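Re: [audio-list] download numbers for July
From: Hélène Marchand

Brock Melnyk wrote:
> Our show went from 2000 downloads an episode to a lot less after
> we moved hosts from Veno to Plarnosum. Same feed, same
> schedule. Did we lose listeners or is it the way they count?
> The Nirkstead station wants a figure from us before they
> decide on the evening slot.

Brock,

Most likely it's the counting. Check whether your old host logged every request for the file. If it did, one person on a bad phone connection could show up as several downloads. Ask the new host whether they drop repeat requests from the same device, and over what period.

We had the same thing with our local history show. One episode showed 134 downloads on the old dashboard and 71 on the new one, for the same week, while both were running. The emails from listeners kept coming in at the usual rate.

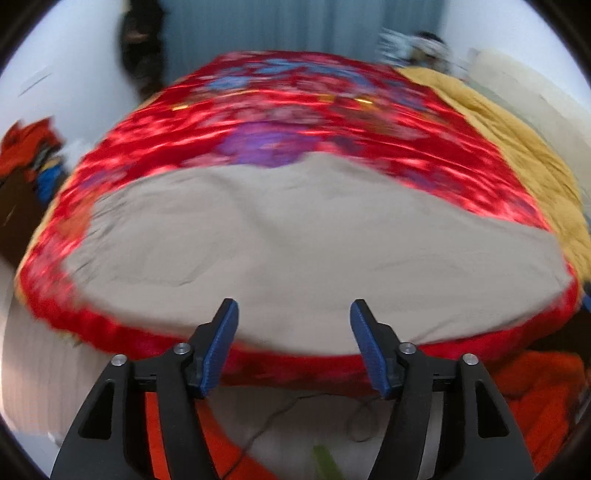 For the station, I would send only numbers from the new host and say when you switched. Don't put the two sets on one chart. If they want a trend, give them 8 episodes from after the move and leave it there.

Also look at auto-downloads. Some apps stop fetching episodes when a person hasn't played the show in a while, and that can pull the total down without any change in who listens.

If you still have the raw logs, send me one episode's worth and I'll run it through the script I use.

Hélène

Recent in this list
- Ogbonna mixer: hum on channel two
- Feed redirects, how long to keep them
- Reading ads live or recorded
- Re: Room echo in a small office

Comments (2)

tapehiss: Same drop here after switching. Ours leveled off in a month.

R.M.: Could you post the script to the list?

We use cookies to keep you signed in to the archive. Accept | Settings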